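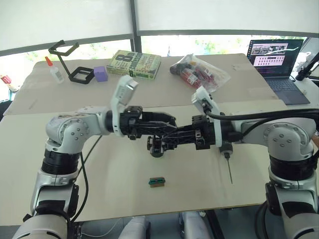 Intan Simanjuntak objects that the blank coupons should have gone through the acid with the scaled ones, and that without them the mass loss in the last table can't be split between scale and metal. She is right. Table withdrawn until the blanks are done. They are in this entry.

4 min read

2026-09-25

Descaling of immersion elements, second round. Continues from the January notes, which used the old tap supply and can't be compared directly.

Elements: Wekov, straight pattern, stainless sheath. Two scaled, A and B. A has 2,278 heating cycles on the counter, B has 3,401. Both run in Bollness mains water, unsoftened. Scale on A is even and pale along the whole heated length. Scale on B is thicker near the terminal end and has come away in two places where it was knocked during removal. Fragments bagged with B and included in its starting mass.

Acid: citric, from the Nair tub, 10 g in 400 ml deionised. Made up fresh for each element. Comparison liquid is Trarnine descaler, diluted as on the bottle.

Procedure as follows, written out because the January version left out the rinse.

Dry element in the low oven overnight. Cool in the desiccator. Weigh. Stand upright in the tall beaker with the terminals clear of the liquid. No stirring. Lift out when bubbling can't be seen with the lamp behind the beaker. Rinse twice in deionised, shaking off between rinses. Back to the oven, cool, weigh again.

Observations, A in citric. Brisk bubbling at once, strongest at the lower bend. The liquid clouded within the first few minutes, then cleared from the top down. Scale softened before it dissolved and could be pushed off with a plastic spatula, but I left it alone. A brown stain stayed behind on the sheath after the scale had gone. Wiped off on a tissue, so probably iron from the pipework and nothing to do with the element.

Observations, B in citric. Slower to start. The thick part at the terminal end was still bubbling long after the rest had stopped, and a fine white deposit formed on the floor of the beaker. This did not redissolve when fresh acid was added. I take it to be calcium citrate. The January notes call the same stuff "undissolved scale", which I now think is wrong. It matters for the mass balance if anyone is filtering the liquor, and it matters in use, where it would settle in the bottom of the tank and bake on at the next heating.

Removed B, changed the acid, put it back. Cleared completely in the second bath, no further deposit. Two weak baths look better than one strong one for heavy scale. Needs repeating on an element that hasn't been chipped.

Blanks. Three coupons cut from a new sheath, edges dressed, degreased. One in citric, one in Trarnine, one in deionised water only. Citric and water coupons unchanged within the reading of the balance. The Trarnine coupon lost a little, just above the last digit, and its cut edge had gone dull. One coupon is not enough to say anything about the product. The cut edge is also not representative, as the real sheath has no cut edge in the liquid. Repeat with sealed ends.

So the mass loss for the citric runs can be read as scale, with the brown stain as the only doubt. The Trarnine runs stay out of the table for now.

Errors. Balance drifted during the morning and was re-zeroed between A and B. Door to the corridor was being propped open, which shifts the last digit. Shut it. Beaker for B had an old etched line that I misread at first as the fill mark, and the acid was topped up to the proper level before the element went in.

Intan also asks whether warm acid was tried. Not in this round. Warm would be quicker, but citrate is less soluble warm than cold as I understand it, so the deposit could get worse. Worth one run to find out.

To do:
- sealed coupons, both liquids
- filter and dry the white deposit from B, then weigh
- one warm run, light scale only
- ask stores for another tall beaker without the etched line
- correct the wording in the January notes, initialled, old text left legible

A and B rinsed, dried and back in the labelled drawer. Liquor from B kept, covered, on the shelf over the sink. Please don't pour it away.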